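Arm whips around between waypoints when moving cables from one box to another
2 min read 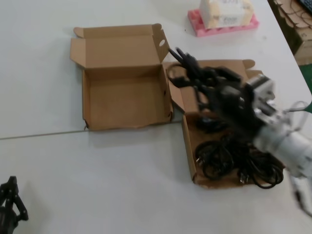
So I've got a two-arm setup with multi-finger hands, and the job is moving cables out of one cardboard box and into the one next to it. I'm on the Nyberg planner with Drorero doing the segmentation. Grasping is okay. But as soon as the hand has a loop, the right arm takes off way faster than I want (velocity scaling is at 4 percent, I checked!). I logged 1,068 trajectory points for one move, which seems like a lot? Left arm behaves fine. Anybody seen this?

Answer 1
Yeah, had this in January. Scaling in Nyberg only applies when you plan. If you re-time afterwards, say with the Livon smoother, it goes back to the joint limits and your 4 percent is gone. Set it again in the smoother config for each arm. My guess is your left arm never goes through the smoother. Also drop the duplicate points first, mine went down to 42 and the jerk got a lot better.

Answer 2
did you try restarting the controller

Answer 3
Agree with the first one. I'd also attach the cable as a collision object after the grasp, even a fat cylinder is better than nothing.

Related
Fitton hand driver drops finger commands
Segmenting black cables on cardboard
Two arms, one planning group?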